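Unit 5: Sorting Before You Read

Household Records and How to Survive Them
Notes by Perihan Uçar. Read these before class, please, and not during.

The Wattimena papers came to us in the state most family papers do, which is to say somebody emptied a desk in a hurry. Gas bills, a christening card, three drafts of one rude letter to a neighbor, and a great deal of string. Your first wish will be to read the rude letter. Everyone reads the rude letter. Please get it over with and then put it back where you found it.

Original order

The order in which papers were kept is evidence, even when it looks like a mess. A seed catalog tucked inside a rent book may mean the tenant paid the rent and bought the seeds on the same trip to town. It may also mean the rent book was a handy place to flatten a seed catalog. You can argue about that later, but only if you wrote down where the catalog was. Once you have made five tidy piles, the argument is over and you have lost it.

Alun Probert's article on the Mumness farm accounts (in the reading packet) is the standard warning. He put the receipts in date order over one long weekend and was very pleased with himself. The family had filed them by who was owed money and how badly they were avoiding him. It took Probert most of April to put it back, and he is still not sure about the blacksmith.

First pass and second pass

On the first pass you handle everything once and decide nothing. Note what a thing is, what it sat next to, and whether it is falling apart. Keep the notes short. "Letter, torn, under hymn sheet" will do. Last year a student gave me 500 words on a bus ticket. They were good words, and I still don't know which box the ticket was in.

On the second pass you may group things, on paper only. Groups come from how the items were used: money, church, quarrels, illness. "Miscellaneous" is allowed, but if it is your largest group you have not sorted anything – you have renamed the desk.
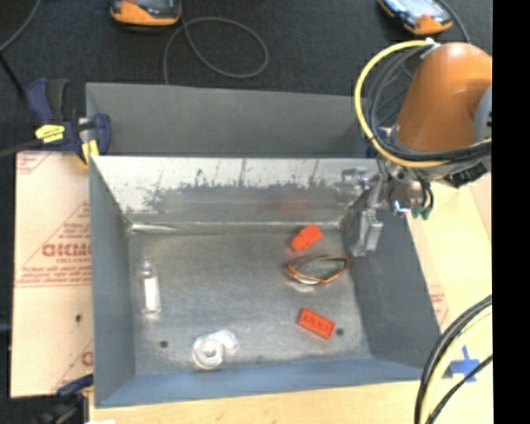 What should you do with an item that fits two groups?

List it under the group that matches its main use and add a cross-reference in the other. A doctor's bill goes under money, with a line under illness pointing to it.

For next time

Read Probert, and the first chapter of Morfudd Harries on rent books, skipping the part about ink unless you like ink. Bring your first-pass notes for one folder. Pencil only. Seren Wynne has the folder list, and if two of you want the quarrels folder you can settle it in a manner worthy of the contents.

Handout questions to Perihan Uçar, Household Records course office | Revised 2024-02-15 | Back to top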